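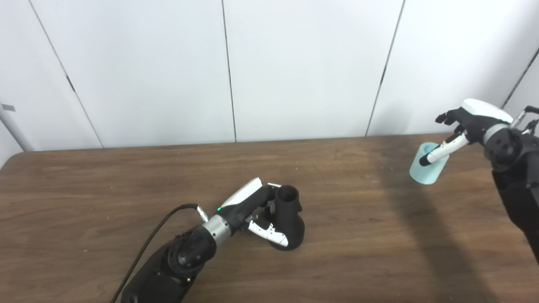

Prado Cups

A picture collection of everyday cups on tabletops, put together by Wakana Nishimura and Simone Honorato. We love cups, and we think they deserve a folder of their own!

Contents
352 pictures, 20 cups, 6 tables. Tall ones, squat ones, round-bellied ones, with and without handles.

Labels
Each picture has a line in cups.csv giving the cup's color, finish (matte or glossy) and position – upright, tipped or upside down. Dark cups on brown wood are our favorites, and the rims are great fun to trace.

Known gaps
Very few glass cups so far. Saucers are not labeled. Two spellings of "gray" are still in the color column.

Adding your own
Please do! Send the picture and a filled-in line together, and put "Prado" in the subject.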